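Kivari two-part jewelry box - 2 months in
2022-06-23

I don't trust the word "organizer" on a listing. Skollow had this one at 60 dollars, brown with a pale lining, and I've used it since it arrived. The box is fine. The lid stands up by itself, the gold clasp closes without a fight, and the low partitions keep chains apart if you lay them flat.

The separate small tray has a long cushioned section I hardly use. It also takes up table space the listing photos never show. 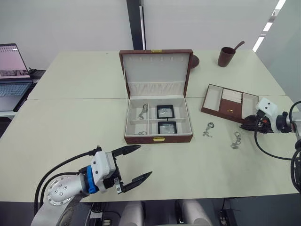

A reader, Karamanlidis, disagrees: the little tray is the only part worth having, and the hooks in the lid are what should go, as anything heavier than a fine chain swings loose when you shut it.

Fair point about the hooks. I gave up on them after 3 tries. The gathered pocket below is better, though small things sink to the bottom and you end up fishing with one finger.
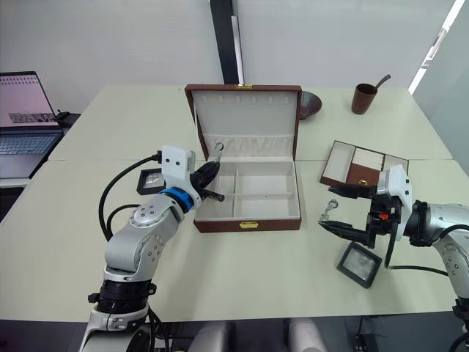
Lid up, with the gathered pocket under the hooks

I'd pay 40 for it - not 60.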